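Drirnava – household word list, data card

Small list of everyday words for things around the home, with spelling variants. Started by Ulises Cusi, updated Jul 6, 2025.

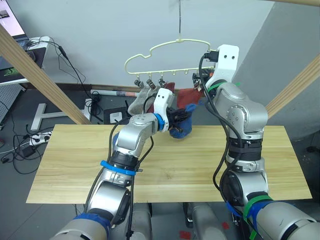
What's in it: 2,000 rows, one word per row, tab separated. Columns are word, variant, region, note. Region is blank if we didn't know.

Spelling is Australian (colour, grey, mould). US forms go in variant, please dont swap them.

Sources: the Sethi notebooks, plus 17 pages typed up from the Ornar newsletter. Gandolley words still to come – September maybe.

Known problems
- 2 rows have the note in the wrong column
- doona / duvet listed seperately, should be merged
- kitchen section is thin

Fixes welcome, max 100 rows per batch. Plain text only, no spreadsheets.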